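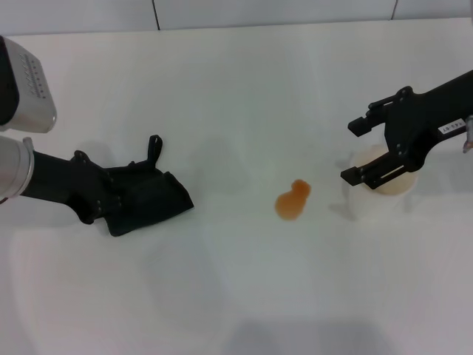

Anyone who has tried to teach a robot to pick up a rag will know how quickly it goes wrong, according to Rawiri Lowther: the first grab misses by a finger's width, the cloth folds over on itself, and from then on the machine is looking at something it was never shown. He calls the new results out of Stasville "the first thing I've read in a while that made me want to go back and redo my own work."

Teaching two-armed robots to start in the middle
Feb 19, 2023

A research group at the Landeg lab in Stasville has found a surprisingly plain way to make two-armed robots better at handling cloth and clearing small messes off a table. The robots learn from people, as many do now, but a large share of the lessons begin partway through the job, with things already a bit out of place.

The method goes by the name Tudel, and the idea fits on a napkin. Normally a person guides the robot's arms through a whole task from a tidy start to a tidy finish, over and over, and a computer program learns to copy the movements. That works nicely as long as the robot stays close to what it was shown. Cloth doesn't let it. A rag never lands the same way twice, and a small slip early on grows into a big one by the end.

So the Landeg group stopped its robots on purpose. They let a half-trained program run, waited for the moment when it began to hesitate, and had a person take over from exactly that spot. The person finished the job and the takeover was saved as a lesson of its own, a short one, often only a few seconds long.

"We used to throw those moments away!" says Hortensia Olivares, who leads the project. "The robot would get confused, we'd sigh, reset the table and start again. And the whole time the confused part was the part we needed."

The group collected 2,787 lessons in all. Nearly 2,000 of those are the short kind, picked up from the middle. The rest are ordinary full-length ones, recorded before anyone had thought of the new approach, and Olivares says they were glad to find the old recordings still useful. A program trained on the short lessons alone was good at getting out of trouble and strangely bad at getting going. It would wave a gripper over the cloth as if waiting for something to go wrong.
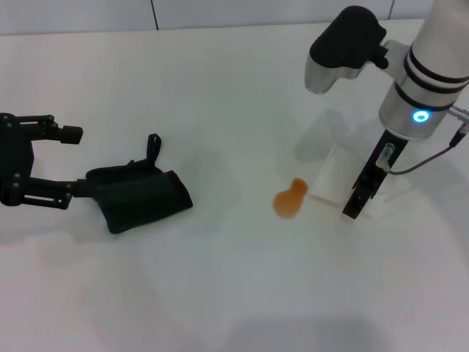 Both arms over the test table at the Landeg lab, with dark fabric on the left.

Testing took up most of January. The group ran the robot through 501 attempts at table jobs with fabric, spread over several kinds of cloth and many starting positions, some of them quite mean. In 37 of those attempts the robot froze up or gave up and a person had to step in. With the same robot and the same table, but only full-length lessons in training, it got stuck in more than a third of its runs.

What makes the numbers fun to think about is how the robot recovers. Oratile Naidoo, who wrote much of the software, went through the recordings afterward and found the arms doing things that hadn't been taught as such. If a corner of cloth slipped out of the left gripper, the right arm would sometimes move its own work aside and wait. In a handful of runs the left gripper pushed the cloth flat against the table before trying a second pinch. That little push turns up in the lessons, but only in bits and pieces, done differently by different people.

"I watched one of them four times," Naidoo says. "It's such a small thing, and it's what you'd do yourself without thinking."

There is a cost side too, and it's a pleasant one. Short lessons are quick to record and much easier on the person doing the guiding, whose shoulders tend to give out long before the robot does. Two people can trade off, one watching for the hesitation and one ready at the controls. Krishnamoorthy Naidu, who did a good part of the recording, reckons he got through a morning's worth of lessons in the time it used to take to do a few full ones properly, and with a lot less muttering.

The hardest bit was deciding when to step in. Too early, and the robot never meets its own mistakes. Too late, and the cloth is on the floor. The first version left it to the person's gut feeling, and the lessons came out uneven. In the current version the program keeps a running measure of how sure it is about its next move, and a tone sounds when that drops. The person still decides, and may ignore the tone, which Naidu admits to doing fairly often when he thinks the robot is about to sort itself out.

Plenty is left to do. All the testing was done at one kind of table under even light, and the group doesn't yet know how the method holds up in a cluttered kitchen. Thin, slippery fabric remains a headache. So do liquids, which spread while the robot is making up its mind. Most of the 37 stuck runs fall into one of those two groups.

A second lab, at Drandum, has already started trying Tudel on its own robots, which have different arms and a different style of gripper. Lerato Lekota, who is running that side of the work, expects to need new short lessons from scratch but hopes the full-length ones can be shared between the labs. The first Drandum runs use folded towels, and a set with damp cloths comes next.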